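Back to Metik, two weeks after the balance patch

Dec 16, 2025

I finished the ladder climb in Metik last night, so I can stop playing the same deck and write something down. I ended the season at rank 12. My best before that was 15, back in July, when hardly anyone was playing control.
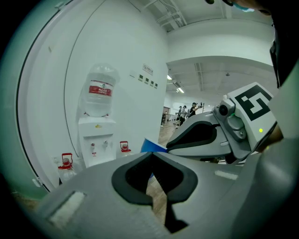 Photo: Pichit Saithong

The deck is the slow Stirthorpe list, with two changes. I took out both copies of Toll Road and put in one Night Ferry and one extra removal card. Toll Road was fine before the patch. Now it costs one more, and by the time you can play it the aggressive decks have already done most of their damage.

I kept notes on 89 ranked games. The worst matchup was the Nistville swarm deck. I tried keeping board clears in my opening hand and still lost most of those games. Arnulfo Zapata plays the same list and says to keep cheap blockers and look for the clears later. I switched to that near the end and it went better, but I didn't play enough games to be sure.

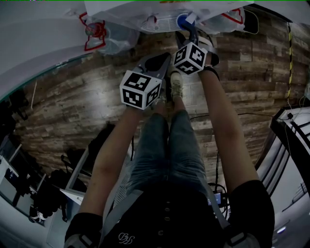 The mirror match is long and I don't enjoy it. Both players hold their big cards and wait, and one of mine went all the way down to an empty draw pile. If you want shorter games, play something else this season.

I haven't touched the new solo chapter yet. Jhair Alvarado finished it over a weekend and said the second boss is harder than the last one. I'll start it once I've used up my draft tickets, and I have four of those left.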